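Section 4. Setting Out the Small Items on the Tabletop

4.1 Purpose

This section covers placing the small items of the Trenari tabletop set on a white table surface, and checking them before use. It applies to the table in its standard position only. For the folding side table, see Section 6.

4.2 Before you start

Clear the tabletop of any items left from a previous layout. Crumbs, tape residue and pen marks show up strongly on white and should be removed first.

You will need:
A soft, lint-free cloth
Mild dish soap and lukewarm water
The layout card for the set in use
The item tray

CAUTION: Do not use scouring powder or abrasive pads on the white surface. Scratches collect dirt and cannot be polished out.

4.3 Preparing the surface

1. Wipe the tabletop with a damp cloth, working from the far edge toward you.
2. Dry with a second cloth. Leave no streaks.
3. Check that the table does not rock. Adjust the leveling feet if needed (see 2.5).
4. Set the room lights to the level you will use later. Small items cast soft shadows on white, and a shadow can hide the base of a neighboring item.

4.4 Placing the items

Place the items in the order below. Left and right are given as seen from the front of the table.

1. Stand the cake slice upright, left of center. The side with the cream-colored layer faces forward.
2. Lay the wrapped snack to the left of the cake slice and slightly nearer to you. Set it on a diagonal so that the film at both ends lies free of the other items.
3. Place the red duck to the right of the cake slice, near the center of the table.
4. Place the round bun to the right of the duck, a short distance away, with the orange-yellow top up.
5. Step back to the front of the table and compare the layout with the card.

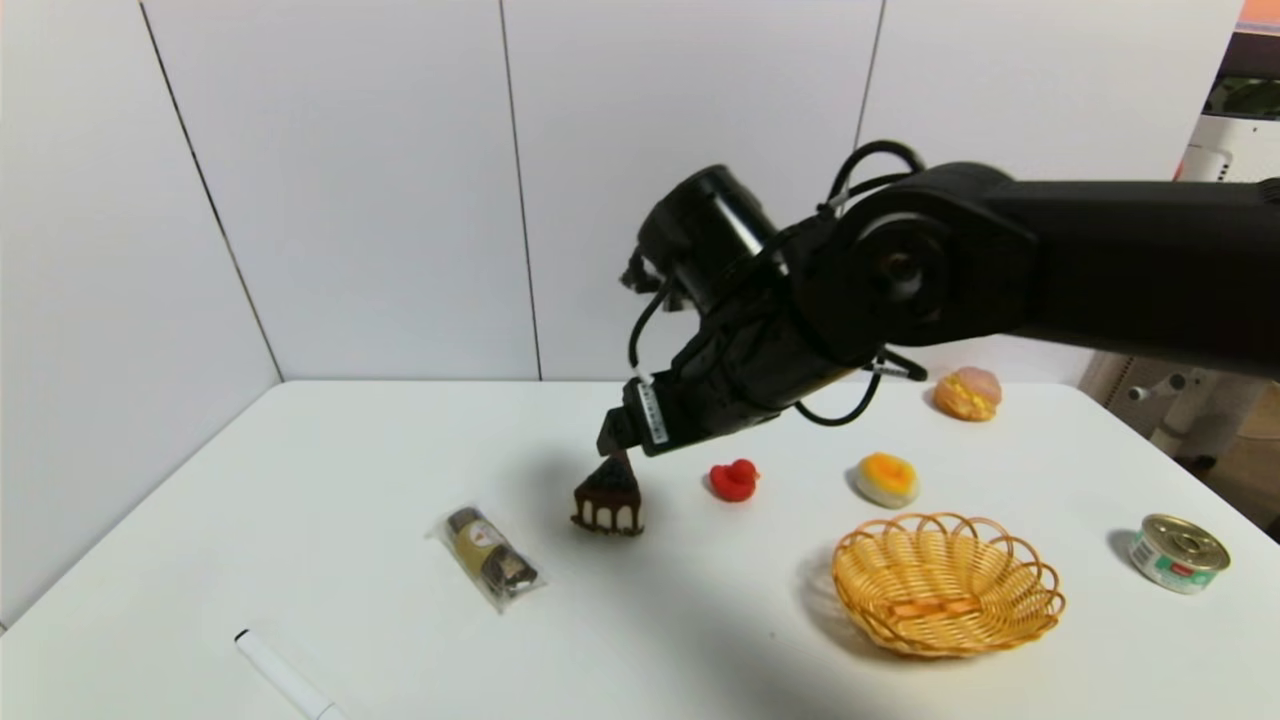 Figure 4-1. Cake slice, wrapped snack, duck and bun in position.

Spacing is judged by eye. Each item must be separate from the next, with white surface showing between them. If two items touch, move the one on the right.

NOTE: The wrapped snack is the item most likely to shift. Press the film down lightly after placing it. Do not tape it to the table.

NOTE: The layout card shows one accepted arrangement. Alternative arrangements are listed on the back of the card and may be used if recorded on the log sheet.

4.5 Handling

Pick up the cake slice by its sides, never by the pointed end. The point is the first part to show wear, and a blunt point makes it harder to stand the slice in the same direction each time.

Hold the duck by the body. Hold the bun from below or by its outer edge - fingerprints on the top are easy to see under overhead light.

Do not remove the wrapped snack from its clear packaging. If the film splits, take the item out of the set and replace it.

CAUTION: Nothing in the set is to be eaten. Keep the set apart from real food at all times, including during storage. Keep small items out of reach of young children.

4.6 Changing the layout

1. Lift one item at a time. Do not slide items across the surface.
2. Return each item to the tray before placing the next.
3. Wipe any mark left on the table.
4. Repeat 4.4 from step 1.

If only the duck and the bun are to change places, the cake slice and the wrapped snack may stay where they are.

4.7 Cleaning and storage

Wipe the duck with a damp cloth and mild soap. Wipe the cake slice and the bun with a dry cloth only. The wrapped snack is not to be wiped with liquid, as moisture can enter at the ends of the film.

Store all items in the tray with the lid closed, away from direct sunlight. Do not stack trays more than 9 high. Heavier loads press on the lids and may crush the film on the wrapped snack.

4.8 Replacement items

Single items can be ordered from Tudedness, Juvville depot. Quote part number 720 for the tray with lid. Cake slice, duck and bun are supplied singly; the wrapped snack is supplied in pairs. Strickland trays have a different lid and do not fit the storage rack.

Questions on layout cards: Nia Mathias. Returns and damaged items: Wendell Mahmoud.

Section revised 11th August. Cards printed before this revision show the bun left of the duck and should be discarded.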